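Chapter 2
Joining Materials: Seams, Stitches and Adhesives

When you have studied this chapter, you will be able to
– explain why most everyday products are made from more than one piece;
– name the main parts of a seam;
– choose between sewing and gluing for a simple product.

2.1 Why we need joints

Very few of the objects we use every day are made from one single piece of material. A shirt, a tent, a school bag and a car seat all begin as flat sheets, which are cut into parts and then joined. The place where two parts meet is called a joint. In textile products we usually call it a seam.

A joint has to carry load from one part to the other. It must also bend, stretch and survive washing together with the material next to it. In many products the joint is the first place to fail. In the workshop of Bellis, a small repair company in the town of Kuston, 651 damaged bags were examined in one year. In roughly 70 percent of them the fabric was still in good condition, but a seam had opened.

2.2 The parts of a seam

Take any sewn product you have near you and look at it closely. The line where the two pieces touch each other is the seam line. The strip of material between this line and the cut edge is the seam allowance. If the allowance is too narrow, the threads of the fabric slip out under load – we call this seam slippage, and it will be treated in Section 2.4.

A single row of stitches is enough for light work. Where the load is higher, a second row is sewn parallel to the first. The load is then shared, and if one row breaks, the other can hold the parts together for some time. Visible rows on the outer side are named topstitching. They press the layers flat, and they are often sewn in a contrasting color, so the function of the seam becomes also a part of the design.

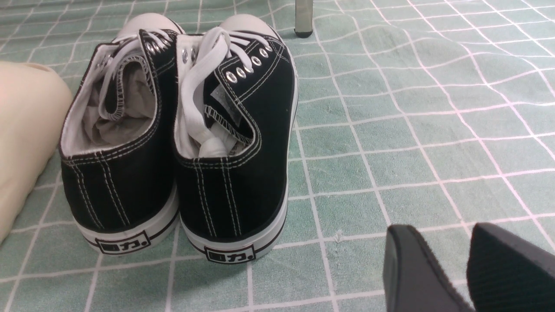 Figure 2.1 Canvas shoes from the back. Note the double row of white stitching on each heel.

2.3 Sewing or gluing?

Adhesives make no holes in the material, and they spread the load over a wide area. On the other hand, they need clean surfaces and time to harden, and a glued joint is difficult to open for repair. Many manufacturers therefore use both methods in the same product. The Covis tent, which we will follow through the exercises of this chapter, has sewn walls and a glued floor. Its older version, the Bosinar, was sewn everywhere, and the needle holes had to be covered with tape by hand.

Before you continue, find one sewn joint and one glued joint at home. Make a sketch of both and mark the direction of the load with an arrow. You will need these sketches in Section 2.4.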